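Over-sink dish rack, yes or no?

gremham_lass
We're redoing the kitchen in October and I can't decide. Does a rack over the big bowl just get in the way?

widis50
Love mine! Sits right across the left bowl, drips go straight down the drain and the worktop stays clear — well, clearer.

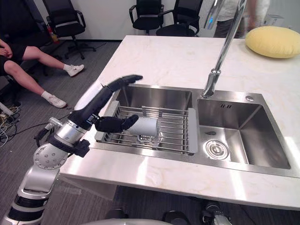 Grey rack over the left bowl, right one kept free

tapdrip98
Not for me. You lose half your sink. Try washing a roasting tin in what's left.

widis50
The right bowl's deep though, I manage fine. And the rack lifts off!

tapdrip98
Lifts off and goes where? Onto the worktop, dripping. I went back to a tea towel after 3 weeks.

gremham_lass
Hmm. Lovely marble, by the way. Might measure up on Friday.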